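## 4. Recording the folding examples

This chapter is for the person who holds the grippers. It supposes that you have finished chapter 3, so both grippers are charged, paired with the Steltus recorder and calibrated. If the calibration was made on another day, please make it again before you start.

One example means one garment, from the first touch to the final release. The learning system receives each example as a whole. A short and clean example is worth more to us than a long one with many repairs in it.

### 4.1 Preparing the work place

1. Choose a surface that is soft enough for the finger tips to go a little under the cloth. A padded seat or a mattress is suitable. A glass table is not suitable for the folding set.
2. Leave the normal things of the home where they are. The Rarnadeo set is meant to contain real rooms, and other clothes near the work surface are permitted.
3. Remove papers with names or addresses, and turn family photographs to the wall.
4. Switch on the same lamps that you will use until the end of the session. Do not change the light between two examples of one garment.
5. Put the garments of the session in one pile which you can reach without walking.

> **Note:** A bright wall behind the work surface can make dark cloth look nearly black in the preview. If you cannot find the seams in the preview, move the lamp or change your side of the surface.

### 4.2 Making the first fold

Trousers are the first garment in the Belgate list. Denim is heavy and keeps its shape, therefore it forgives small mistakes of the hand, and new operators should begin with it.

1. Hold one gripper in each hand, with the fingers open. Wait for the short tone.
2. Lay the trousers flat and pull the legs straight.
3. Bring the gripper down slowly until the tips of the blue pads touch the surface beside the cloth.
4. Close the fingers on the edge of the cloth. Take both layers if you want to move both layers. A grip on only the upper layer is the most common fault in this step.
5. Lift, carry the edge over, and lower it. Open the fingers only after the cloth has come to rest.

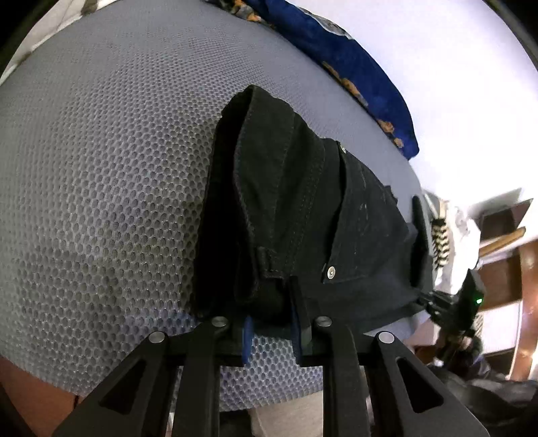 The pressure should be the same as when you turn a page in a thick book. If you press harder, the padding sinks and comes up again when you release, and the fold moves with it. The recorder does not measure this, so the operator must feel it and correct it.

Metal parts need some attention. Do not close the fingers on a button or a rivet, as the pads can be cut and then they slip on thin cloth. Take the fabric beside the metal part instead. When a belt loop catches on a finger, stop, open the fingers fully and begin the grip again. It is allowed to keep this in the example, if the correction is calm and happens only once.

> **Caution:** Keep your own fingers behind the linkage plates. The joints close together with the jaws and can pinch the skin.

### 4.3 Second fold and release

1. Turn the garment only with the grippers. Do not help with the bare hand, also when it would be quicker — an example with a bare hand in the work area is rejected.
2. Make the second fold across the first one. Small waves in the far edge are accepted.
3. If the layers have moved apart, you may push them together. You have three attempts for this.
4. Use the second gripper to hold the packet if it wants to open. When it is not needed, draw it back to the side and keep it in your hand.
5. Open the jaws wide and move them back from the cloth. Stay still for two seconds, so that the end position is recorded clearly.

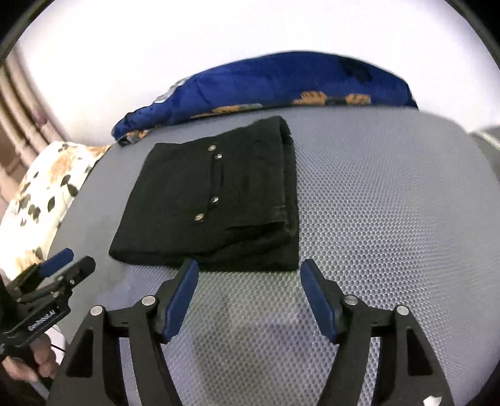 ### 4.4 Naming and checking the example

After the release, press the side button to close the example. The recorder asks for a garment type and a result. Choose the result as you see it:

- **Good:** the packet stays closed and its edges are more or less together.
- **Usable:** the packet stays closed, but a lower layer comes out at one side or a corner is open.
- **Bad:** the packet has opened or a part of it hangs over the edge of the surface.

Please do not delete the bad examples. They are kept in a separate folder and the Văduva team uses them for training the part which recognises a failure.

Record each garment six times, and shake it out fully between the examples. Begin from a different position each time. If all starts look the same, the system learns the position of the garment and will be lost when the garment lies in another direction.

Clean the blue pads with a dry cloth after every garment. Lint from dark clothes collects on them and makes the grip weaker.

Questions about rejected examples go to Branislav Doležal. Write the session code in your message, and the step number from this chapter where the problem began.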